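Fleltport 学院机器人社 双臂小卖台项目
开工前与收工安全检查表(附逐条备注)
地点:418 室
填表:Nisha Gautam
复核:Irena Zieliński 老师
现场操作:Mortimer Wojcik、Nayeli Flores
示教与程序:Hollis Hutchins
填写方式:每条后面写“合格”“待改”或“不适用”,备注想写多长写多长,纸不够就翻到背面。

先啰嗦几句。这张表从秋天用到十二月,已经改过好几轮了,最早那版只有一面纸,大家勾得飞快,勾完谁也不记得自己勾了什么。后来 Irena 老师建议每条都留出写备注的地方,哪怕只写一句“今天看过,螺丝没动”,也比一个孤零零的勾有用。于是就有了现在这份长长的东西。新来的同学请不要被吓到,第一遍走下来是慢一点,走熟了以后,两个人一边聊天一边就能做完(聊天可以,手机请放下)。

还有一件事,报名 Halvorsen 赛之后来帮忙的人多了,社里现在超过 18 人,大家手上的习惯不一样,有的从竞速车组过来,有的以前只做过编程。请一律以这张表为准,有不同意见写在备注里,我们每次例会都会念,真的会念!

一、场地与人员

1.1 桌子四周的地面没有书包、外套、水杯。
结果:合格。
备注:书包统一放在门口的铁架上。Nayeli 这次带了一个特别大的画夹,架子放不下,暂时靠在走廊一侧,下次我们想想办法,也许可以跟隔壁借半个柜子。

1.2 站位已经讲清楚:谁按急停,谁看屏幕,谁补货。
结果:合格。
备注:Mortimer 管急停,Hollis 看屏幕,Nayeli 补货。补货的人伸手进桌面之前要出声说“我进来了”,等管急停的人回答“停好了”再伸手。这两句话听起来有点傻,大家刚开始都不好意思大声喊,可是喊了几次以后也就习惯了,现在连在食堂端盘子都有人这么喊。

1.3 长头发扎好,袖口收紧,挂绳和长项链取下。
结果:合格。
备注:社里的抽屉里有一盒皮筋,用完请放回去一两根。校卡挂绳也算挂绳,请塞进口袋里。

1.4 参观的同学站在黄线外。
结果:待改。
备注:黄线的胶带靠窗那一段翘起来了,踩上去会粘鞋底。已经记在 374 号报修单上,等后勤来换之前先用椅子挡一下。椅背朝外放。

1.5 灭火毯和急救包在位,封条完整。
结果:合格。
备注:急救包里的创可贴快见底了,大多是裁亚克力的时候用掉的。请下次去采购的人顺手带一盒,票据交给我。

二、电源与线缆

2.1 插排没有叠插,插头全部插到底。
结果:合格。
备注:两条臂的控制电源和热食机不要共用一条插排,这一条从第一版写到现在,一个字没改过。如果哪天看到热食机的插头跑到了控制柜那一边,请不要自己拔,先跟看屏幕的人说一声,让他把程序退干净。

2.2 桌面上的线缆没有横在手臂会经过的地方。
结果:待改,现场已处理一部分。
备注:夹爪那一侧的黑线留得有点长,手臂朝桌子中间弯下来的时候,线会跟着往外鼓。Hollis 加了一道魔术贴,鼓得少了,可我还是不太放心。请每次开机后用最慢的速度把左臂从收起的位置走到托盘上方,全程盯着这根线看一遍,再决定今天要不要提速。

2.3 Trirnum 的转接线接头没有松动,外皮没有裂口。
结果:合格。
备注:用手指轻轻捏一遍,不要扯。备用的一根在工具箱第二层,用白纸条裹着。

2.4 铝型材架上的线束扎带完好。
结果:合格。
备注:有两根扎带的尾巴没剪平,摸上去扎手,Mortimer 已经拿斜口钳修了。以后扎完请顺手剪平,剪下来的小尾巴捡进垃圾桶,不要让它们掉进食品那边。

三、手臂与夹爪

3.1 急停按下后两条臂都停,复位后不会自己动起来。
结果:合格。
备注:每次都要两条臂分别试。只试左臂是我们最常偷的懒,因为平时夹东西多半是左臂在忙,右臂收在后面,看着很安静。安静的那条也通着电,请一视同仁。

3.2 示教模式下末端速度不超过每秒 300 毫米。
结果:合格。
备注:上限写在程序的公共设置里,改它需要 Irena 老师在场。赛前大家都急着想快一点,这个心情我完全懂,可是示教的时候人的手离夹爪那么近,慢就慢吧,我们可以省掉别的时间,比如少讨论几轮晚饭吃什么。

3.3 夹爪手指根部的螺丝没有松,指面没有残留的食品碎屑。
结果:合格。
备注:用扳手轻轻试,转得动才需要拧。指面用湿布擦一遍再用干布擦一遍。Nayeli 提醒得很好:擦的时候手臂要先停住,不要趁它“反正在等指令”的那几秒伸手进去。

3.4 腕部相机镜头干净,画面里能看到两根手指的指尖。
结果:合格。
备注:镜头上的指纹请用镜头布擦,不要用衣角。要是画面里只剩一根手指,说明相机支架被碰歪了,先停下重新校位置,校完再从 3.1 开始走一遍。 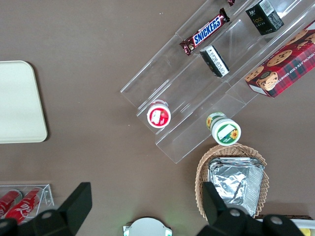
说到校位置,我想多写两句,这部分以前一直散在聊天记录里,新同学翻不到。每次挪过货架或者托盘以后,都要让手臂空走一遍,空走时夹爪张开,高度比正常抓取的位置再抬高一个手掌。空走没碰到东西,再降到正常高度走一遍,还是不夹。第三遍才夹。三遍都要有人盯着看,只看屏幕是不够的,屏幕上的角度很容易让人误会高度,尤其是透明的东西,边缘反光,相机有时候把反光当成了台阶,有时候又把台阶漏掉。

Hollis 写了一个小脚本,会在空走结束时响一声,响完请等管急停的人点头再按下一步。声音太小的话去调音箱,不要把音箱搬到桌面上来。

3.5 双臂的活动区域在程序里是分开的,重叠区有互锁。
结果:合格。
备注:互锁的意思是一条臂进了重叠区,另一条就在外面等。这次试了三种顺序,都等得很老实。Halvorsen 赛的规则里允许两条臂同时进入,Mortimer 很想试试,我们约好等互锁的记录攒够一个月再谈,请大家不要私下先试,要试也叫上我,我也想看。

3.6 断电后手臂不会突然下坠。
结果:合格。
备注:断电之前先把手臂收到停放位置。万一在伸出的时候断电,人先退开,等它完全静下来再靠近。

四、货架、托盘与货品

4.1 亚克力货架没有裂纹,放稳后用一根手指推不会晃。
结果:合格。
备注:斜着摆的时候,桌上的定位点要对好。货架是 Zevine 工作坊帮我们裁的,边角倒过,但是搬的时候还是请双手托着底,别捏着最上面那一层往上提。

4.2 米色托盘放在标定的位置,表面没有油和水。
结果:合格。
备注:托盘的位置有两种,靠边放的是补货用,放中间的是出餐用,程序也分成两份,名字很像,请加载之前念一遍文件名。上个月有一次加载错了,夹爪对着空桌面认认真真地放了一个东西下去,大家笑了很久,笑完又把这一条的字号加大了。

4.3 货品没有伸出货架太多。
结果:待改。
备注:那盒格子花纹的巧克力豆酥饼比较大,放在台阶上总有一截悬在外面。它自己倒是站得住,可旁边的手臂路过时留的余量就小了。Nayeli 的意见是换到最下面一层,Hollis 的意见是程序里多绕一点路。两个办法都好,我先记着,这一条请在下次例会定下来。

4.4 圆罐子放好以后不会滚。
结果:合格。
备注:圆罐子立着放没有问题,躺着放的话要检查后面有没有挡边。放完轻轻拨一下,看它会不会自己走。要是躺着放,请在程序里选“横罐”,夹爪的张开宽度是不一样的。

4.5 可乐罐没有瘪、没有鼓、没有漏。
结果:合格。
备注:夹爪练习时夹过的罐子不要再喝了,也不要拿去送人。练习罐请用记号笔在底下画个圈。饮料罐掉到地上以后请单独放一会儿,不要马上捡起来递给机器。

4.6 玻璃瓶放在两层瓶架里,瓶身不倾斜,瓶架后方没有人坐。
结果:合格。
备注:玻璃瓶是整张桌子上我最紧张的东西。瓶子不参加提速测试,也不参加双臂交接测试。要是瓶子碎了,请先按急停,再让所有人后退,由穿了硬底鞋的人来扫,扫完用湿纸巾再按一遍桌面,湿纸巾包好,贴上“玻璃”两个字再扔。

4.7 小盒子的标签朝向与程序里登记的一致。
结果:合格。
备注:黑白小盒子两面长得很像,识别程序有时候认反。如果连着两次认反,就先把它撤下来,别跟它较劲,后面还有别的要测。

4.8 藤编篮和里面的锡纸盒放平,锡纸边没有翘起。
结果:合格。
备注:锡纸盒的边有点锋利,Mortimer 的手指可以作证。放进篮子前把四角按一按。叠着放也可以,夹的时候只夹最上面那个,叠得太紧的话先由人把它们分开一条缝。

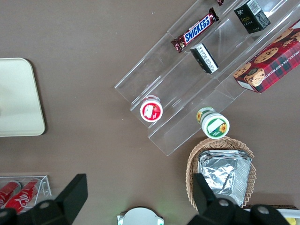 锡纸盒用过以后可以擦干净再放回去练习吗?
练习用的可以,前提是没有变形、没有破口,擦干以后单独收在工具箱旁边的纸盒里;装过食品又打算再装食品给人吃的,一律不再用,直接换新的。

这个问题是新同学在群里提的,提得很好,所以我抄到表里来了。顺着它再补两条关于食品的规矩。第一,桌上的东西分“练习品”和“能吃的”两类,练习品不进嘴,哪怕包装完好看着很香。第二,能吃的东西由补货的人戴手套放,放好以后就不要再用手去挪它的位置了,位置不对就重新放一份。我知道测到晚上大家都会饿,门口铁架上有一袋真正的零食,那个随便吃,吃完把袋子折好。

五、热食机与热的东西

5.1 热食机外壳、玻璃面和金属盘附近没有塑料袋、纸巾。
结果:待改,现场已处理。
备注:面包点心的包装袋离机器近了一点,Nayeli 把架子往外挪了。补货的时候很容易顺手越堆越近,请补完以后退一步看看。

5.2 不论有没有通电,一律按“烫”来对待。
结果:合格。
备注:隔热手套挂在桌腿的钩子上,左右各一只,用完请成对挂回去。找不到另一只手套的时候,就等找到再碰机器。指示灯只能告诉我们机器的状态,告诉不了我们盘子的温度,要测温度请用红外测温枪。

5.3 机器旋钮由指定的人操作,其他人不碰。
结果:合格。
备注:这一次是 Mortimer。换人的时候要当面说“旋钮交给你了”,对方也要回一句。

5.4 手臂的活动区域不包括热食机上方。
结果:合格。
备注:程序里在热食机前面画了一道看不见的墙,手臂碰到墙就会停。Hollis 把墙往桌子中间又移了一点点,移完之后最右边的那个取放点够不着了,需要重新选一个。请负责取放点的同学看到这条以后回个话。

5.5 烤肠、热点心由人来取,不由夹爪来取。
结果:合格。
备注:比赛里有热食取放的加分项,我们今年先不拿这个分。Irena 老师的原话写在白板左上角,请不要擦。

六、试运行(按顺序走,不跳步)

6.1 右臂收起停好,左臂单独试。
结果:合格。
备注:右臂的停放位置要高过货架,收好以后请从侧面看一眼,确认它没有停在左臂的路上。

6.2 左臂取小件食品,放到中间的米色托盘上。
结果:合格,有意见。
备注:软的东西比硬的难夹得多!力度大了会捏扁,力度小了会在半路上往下滑。我们把力度分成三档,小件食品用最轻的一档,夹住以后先在原地停一拍,再慢慢抬起来。放下的时候也一样,碰到托盘以后停一拍再松手。Nayeli 提议在托盘上方加一个“再看一眼”的动作,让相机确认东西还在手里,Hollis 觉得可行,只是要多花一点时间。我很赞成,慢一点换一个踏实。

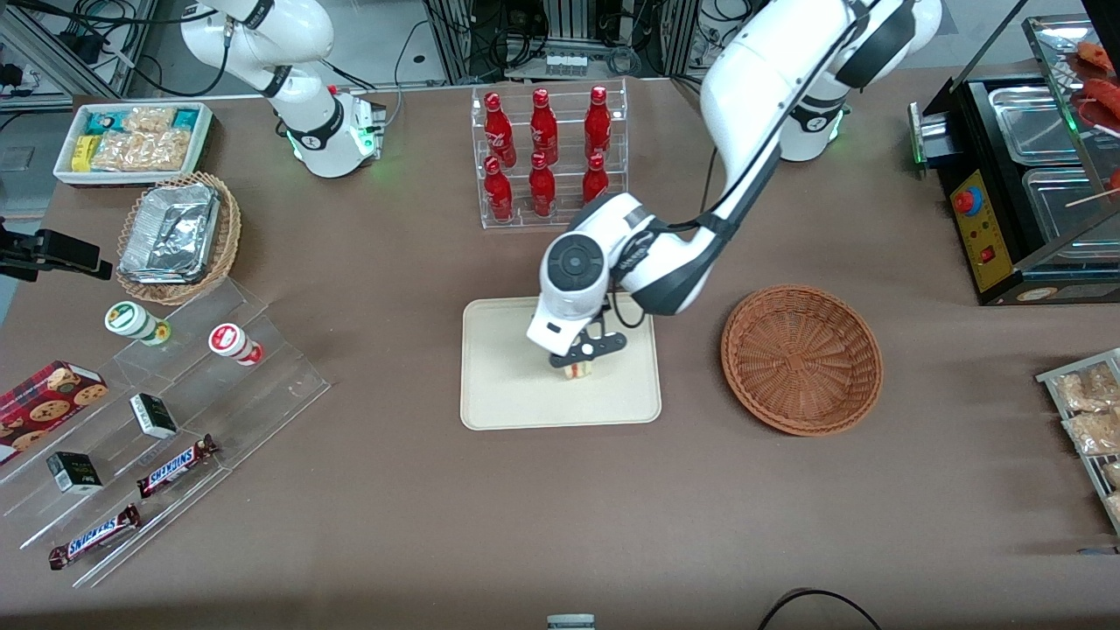

图三 6.2 项:左臂夹着一小块浅色食品,托盘后方为两层瓶架。

6.3 托盘后方的瓶架与夹爪之间留有余量。
结果:合格,建议再放宽。
备注:手臂从后面弯过来,要越过瓶架上方才到托盘,这一段路请务必看紧。程序里已经加了抬高点,任何人调路径的时候都不要删掉它。真的需要删的话,请先把瓶子全部搬走再调,搬走的瓶子放到柜子里,不要放在脚边。

6.4 右臂单独试。
结果:合格。
备注:和左臂一样的三遍规矩,空走、降高空走、再夹。右臂最近做得少,第一遍请用最慢的速度。

6.5 双臂轮流试,检查互锁。
结果:合格。
备注:见 3.5。轮流试的时候补货的人完全离开桌边,退到黄线外,手里的东西也放下。

6.6 中途急停一次,看手里的东西会不会掉。
结果:合格。
备注:要求是停下来以后夹爪保持夹紧。这一步请用练习品做,下面垫一块软布。取下东西的时候,由一个人托着,另一个人松夹爪,两个人互相说好再动。

6.7 记录文件已经保存,文件名写明操作人。
结果:待改。
备注:又有三份文件名字叫“测试新新”,请认领。以后写“操作人加条目号”就好,比如 Nayeli 做的 6.2,就把这两样写进去,简单好找。

七、收工

7.1 两条臂回到停放位置,程序退出,再断电。
结果:合格。
备注:顺序请不要颠倒。断电以后请再等一会儿,看看灯圈灭了没有,灭了才算完。

7.2 热食机断电,冷却后再擦。
结果:合格。
备注:等它凉的时候可以先做 7.3 和 7.4。最后离开的人负责擦,擦之前请用测温枪测一下,别拿手背去试。

7.3 食品清点下架,开封的不留过夜。
结果:合格。
备注:上次有一包点心落在铁丝架后面,隔了个周末才发现,味道就不多说了。请蹲下来从侧面看一遍架子底下。

7.4 桌面擦净,定位标记没有被擦掉。
结果:待改。
备注:定位标记有一个角被擦淡了,得重新描。描的人请用货架实物比着描,别凭印象。

7.5 抽屉上锁,钥匙归位,检查表交给复核老师。
结果:合格。
备注:钥匙在老师那里,走之前敲一下门就行。老师若不在,交给值班室并签字。

八、本次待改事项与认领

1.4 黄线胶带:已报修,椅子暂挡。Nisha 跟进。
2.2 夹爪侧黑线过长:Hollis 试着换短一点的走线方式,换完重新做一遍慢速检查。
4.3 酥饼盒悬出:例会讨论,Nayeli 和 Hollis 各准备一下自己的方案,画个草图就可以,不用做幻灯片。
5.1 点心架位置:已挪开,Mortimer 在桌面上贴一道界线。
5.4 最右侧取放点:等负责的同学回话。
6.7 文件名:请三位“测试新新”的作者自首,没有惩罚。
7.4 定位标记:Nayeli 描,Mortimer 看。

九、复核老师意见(Irena Zieliński)

整张表从头到尾看完了,写得比我年轻时交的任何一份实验报告都认真,谢谢大家。有几处想再叮嘱一下。6.2 的“再看一眼”请尽快加上,加完以后把 6.6 也重新做一遍,停在半空时要看看新动作会不会自己续上。4.6 关于玻璃瓶的处理我很同意,另外请在柜子里备一双硬底鞋,鞋码大一点,谁都能套进去。4.3 那盒酥饼,在你们讨论出结果以前先把它撤下来。

5.5 的热食加分项,我知道有人还惦记着。等明年春天我们把隔热夹指做出来,再坐下来好好谈,我带茶。

复核结论:可以继续做单臂和轮流测试;双臂同时进入重叠区的测试暂不进行。

补记(Nisha):酥饼盒已经撤下,放在铁架最上面一层,贴了“练习品”的条子。请不要吃。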